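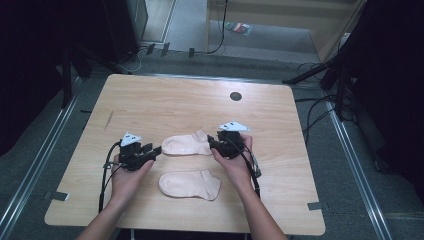
**December, sock pairing, notebook 2**

Started 9:20. Same table as the towel work, tape strips left on the front edge so both corners stay findable.

Task as written on the sheet: two ankle socks of one pair, laid flat, one above the other, cuffs to the left. Pick up the upper sock, lay it on the lower one with toes and heels lined up, fold toe to cuff, let go, back off. Both hands on the handheld grippers the whole time. No fingers on the fabric once the clock starts.

Target for today was 40 clean demos. A demo is clean if the sock doesn't slip out of the jaws, the markers stay tracked on both sides, and the finished stack is small enough to go in the drawer insert. I did the first block and Marilou Enriquez did the second.

**Notes from the first block**

- Picking up at the toe is easy. The cuff is harder. It is two layers, and if the lower jaw goes in a little high I only get the top layer and the sock opens up like a bag.
- Best approach so far: left jaws nearly flat to the table, slide in, close, then lift. If I lift while closing I lose the bottom layer.
- Laying down is where the time goes. The toe lands fine and then the heel bump twists under. I had to put the sock down and regrasp on several runs. Keeping those in a separate folder, since the policy should see some recoveries.
- The right cable pulls on the forearm when I reach for the far side. Clip it higher next time.

Marilou holds the left gripper with her palm turned more to the side and gets less twist at the heel. I tried it and my wrist complained. She should do the long blocks.

**Tabletop**

We lost tracking a few times in the second block and it took a while to sort out. Marilou's guess was the finish. The wood is pale and a bit shiny, and the overhead light comes straight back off it into the wrist camera. With a sock in view there is plenty to look at. With the jaws open over bare wood there is only grain and glare. 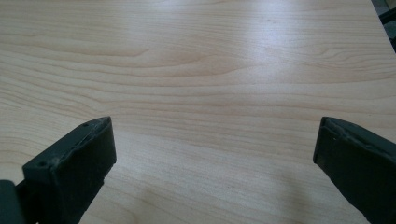 We turned the overhead down one step and ran the bare-table approach again. Better, but I don't want to claim it is fixed. A matte mat would settle it, except that people's tables at home don't have a matte mat on them, and the Gradholm trial is supposed to be in real laundry rooms. Leaving the table as it is and making a note of the light setting with each session.

**Where the policy stands**

Ran last week's checkpoint on the bench arms after lunch. It has 356 demos behind it, most of them towels and washcloths, with a small share of socks.

Washcloths are good enough that I stopped watching closely. Towels are slow but finish. Socks it can pick up. It can put one sock roughly over the other. It can't yet tell that the heel is folded under, and it goes ahead and folds anyway, so what comes out is a lump. It did this 8 times in a row before I stopped it.

Marilou asked what I'd say if someone at Hasano wanted a yes or no on laundry. My answer is no for socks. For flat square things, yes, provided someone else empties the dryer and spreads them out first. That is most of the work, to be fair. Nothing we have handles a pile. Separating socks from a heap and finding the ones that match is a different project, and we haven't started on it.

She is more hopeful than I am. Her point is that the towels looked just as bad early on, and the change came after we added recoveries. She may be right. We'll add the regrasp folder to the next training run and see whether the heel gets any better.

**To do**

- Clip for the right cable, closer to the elbow.
- Check finger pads on both grippers for wear. The left side felt slippery late in the day.
- Ask Stiltico about the softer pads. Still waiting on the quote.
- Get ribbed socks and a dark pair. Everything in the sock set so far is light, on a light table.
- Relabel the runs where I dropped the sock. I hit the wrong pedal on two of them.

Stopped 4:45. Grippers are on the charger shelf and the socks are in the bin marked PAIRS.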